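Workshop notebook, Malby bench
May 18, 2026 -- mock practical, upholstery certificate, marking and what went wrong with it

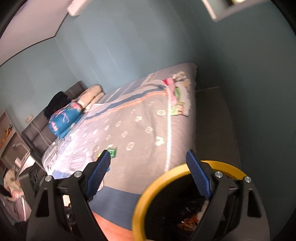

Marked the last of the mock papers this morning. The written half is out of 200 this year, up from whatever odd number Sevomcombe used before, and the new sheet still has the old total printed at the foot of page two. Johannes added his up to the old total and failed two people who had passed. Put right now. Question 10 asks the candidate to say how they would set out a striped cloth on a wide piece, and half of them drew the stripes going across because the sketch on the paper is so bad. I'd sooner give them a proper cover to look at, something like the grey bedspread with the pink stripe and the dark blue one running along its length, and the white round emblems to worry about as well. Anyone can match a stripe. Stripe plus emblem is where you find out who measured.

Pass list: 22 through out of 30. Bheki says this is generous. Bheki marked the corners, so he would know who was generous.

Practical, notes for next time:

Webbing station fine. We ran out of tacks at the far end and Nobuhle fetched more from the Okum van, which took long enough that I gave that row extra time. Write this into the instructions so it looks planned.

The timing clock is slow. Two candidates spotted it and said nothing until afterwards, and I can't say I blame them.

Piping: the marking sheet says "neat and even". Oratile and I marked the same cushion separately and she gave it seven and I gave it four. We then swapped and each moved towards the other out of politeness. Need a gauge, or at least a sample cushion that everybody agrees is a four. I have several at home.

Aatos wants the list up on the Sithole notice board before the candidates get their letters. No. Last September it went up early with a name missing, and I had the lad's mother on the phone through most of my lunch. Letters first, then the board. Names in surname order, no marks shown. Check spelling against the entry forms and not against Johannes's handwriting.

Resits: eight people, of whom five only need the practical. Could do them all in one go if Malby lets us keep the long benches. Nobuhle to ask. If they want the benches back, we do it in two halves and I lose another morning.

Still to do
- new total on page two
- redraw question 10 or get a better picture for it
- clock
- ask Okum for the tacks invoice, they have charged us for staples
- certificates: the printer has left the d off "Merited" again. Oratile thinks nobody will notice. It is in gold.

Left the fail cushions in the blue crate. Please don't sit on the one with the string round it -- I haven't finished taking the pins out.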